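Category: Handling trials / Gripper checks / Sim bench
March 2020 – posted by the Drorisville bench desk

Pre-run checklist, Vonness two-finger against the Condside two-finger. Simulated bench, ball and tube layout. Fill in before every batch and leave comments under the item, not in the chat.

1. Scene loads clean, no objects sunk into the table or floating. OK.
Comment: reload if anything jitters in the first couple of seconds. Don't nudge it by hand and carry on.

2. Object list matches the sheet: tube, three balls, two apples. OK.
Comment: apples are distractors, leave them where the loader puts them. Somebody moved them in February and we lost a batch of 79.

3. Arm at start pose, clear of tube. OK.

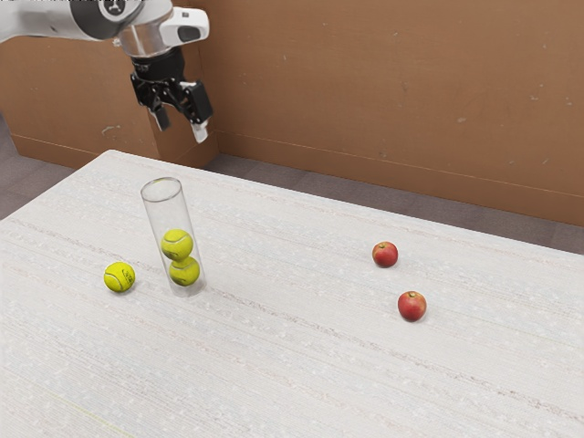
4. Controller build same for both grippers. NOT OK on first pass, fixed.
Comment: Condside batch had the old Turunen controller with the slower approach. Reran the lot. Put the build in the log header please, not just the folder name.

5. Joint limits and speed cap on. OK.
Comment: cap stays on even in sim. The same config goes to the real cell later and we will forget.

6. Close-up camera. PASS with comment. 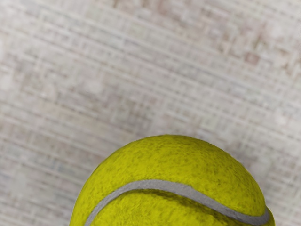

Exposure and focus want checking at the start of each batch, low res is fine for this. What matters is whether the ball edge can be picked out from the table. Seam shows up grey and clear against the felt, and the outline is clean on the beige weave, so the edge finder has enough to go on. The ball runs off the bottom though, so no good for centring on its own. Use the wide view for that. Table texture looks smeary close up, not a fault, leave it.

7. Wide camera. PASS.
Comment: same position for both grippers. Do not zoom between batches.

8. Finger clearance next to tube. PASS, marginal.
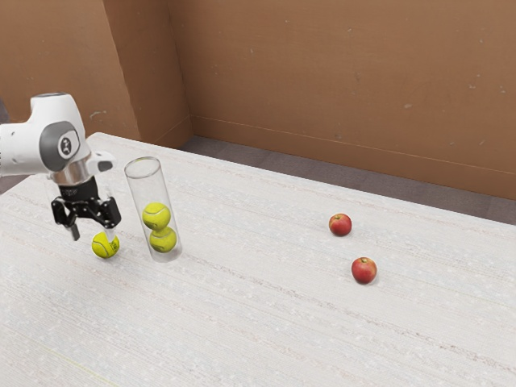 Clearance was the item we argued over most on the last sheet. Fully open is the worst case and its the one to check, at the height you mean to descend from. With the fingers wide over the loose ball the right one hangs right beside the tube, so there's not much to play with on that side. If the loader has put the ball any closer, mark it as a skip and move on. Do not shrink the opening to squeeze it in, that makes the two grippers impossible to compare.

9. Collision shapes switched on for both fingers AND the tube. OK.
Comment: tube had its shape off in one old copy of the scene. Fingers went straight through the wall and we scored it as a good run. Delete that copy if you still have it.

10. Approach height same in both configs. OK.

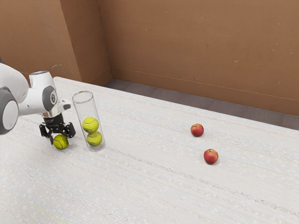
11. Grip force limit entered. OK for Vonness, MISSING for Condside.
Comment: default was loaded insted. Not dangerous here but it would be on the real thing. Batch held until filled in.

12. Stop command tested once mid-descent. OK, both.
Comment: Condside takes 2 tries if the log window has focus. Click back on the sim first.

13. Logging on, disk space checked. OK.
Comment: batch of 352 filled the drive last time and the tail end was lost. Keep to 186 per gripper until we get the bigger disk.

14. Scoring rules agreed before start.
Comment: lifted and held counts. Touched and rolled does not. Knocks the tube over = fail whatever happens to the ball.

Still open: item 11, and a proper number for item 8 in place of "marginal". My guess is the Vonness is easier to live with near the tube but that's a guess, wait for the full batches. Apples to be tried as targets after that, seperate sheet.

Signed off to run: Vonness yes, Condside no.

Questions to the Drorisville bench desk | © 2020 Drorisville Handling Trials | Back to top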